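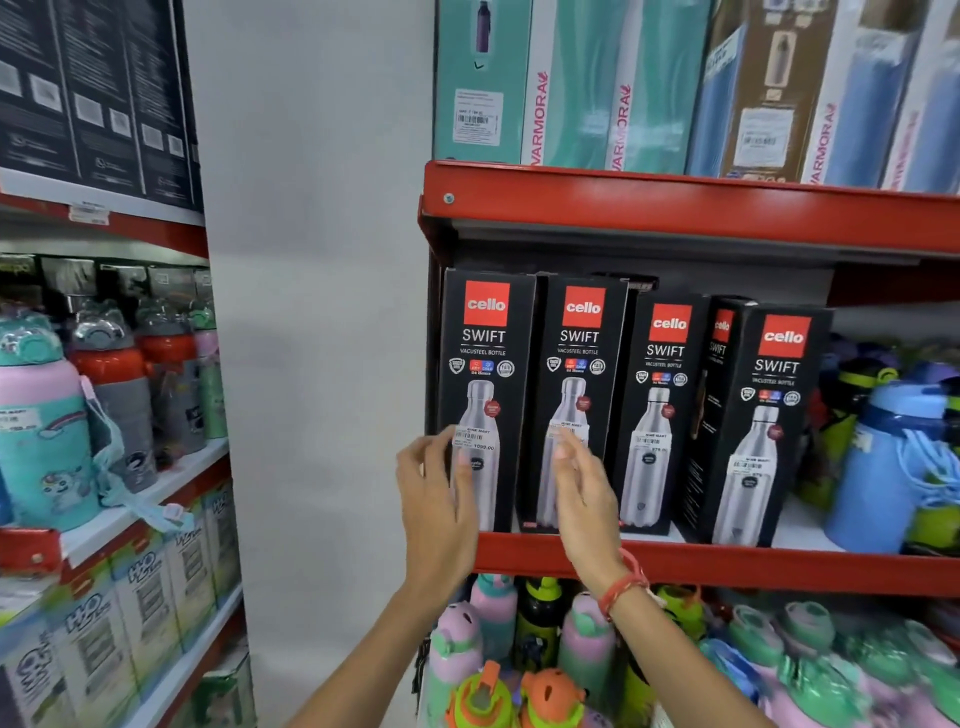
When does the Okville regional soccer league resume play, and under what format?

Matches resume on Friday, September 18, 2020, with a shortened single round-robin schedule of 14 teams in 2 groups.

The league published the revised competition rules after its last board meeting. Each team plays every other team in its own group once. The top side in each group goes through to a single-match final at Vendine Park, with extra time and penalties if the score is level after regulation. The home-and-away format used in earlier seasons is suspended until spring.

Points are awarded as before: three for a win, one for a draw. Ties in the standings are broken by goal difference, then goals scored, then the result between the clubs concerned. Disciplinary points have been added as a fourth criterion, replacing the drawing of lots.

Attendance at Vendine Park is capped at 443 for all group matches. Other grounds are limited to 100 spectators, not including players, coaching staff and match officials. Tickets must be bought in advance from the home club, and gates will close at kickoff. Visiting clubs receive no allocation during the group stage.

Teams may make five substitutions per match, using no more than three stoppages in play. Changes made at halftime do not count toward the stoppage limit. Rosters must be filed with the league office by noon on the day before each match. A club that cannot field 11 players may request one postponement. A second request will be recorded as a 3-0 loss.

Hsieh Athletic and Wasov United meet in the opening fixture at Vendine Park. Wasov finished above Hsieh in the last completed season but lost both league meetings between the clubs. Kickoff is at 7 p.m.

Registration for player transfers stays open through the end of September. Transfers filed after that will be held for the spring season.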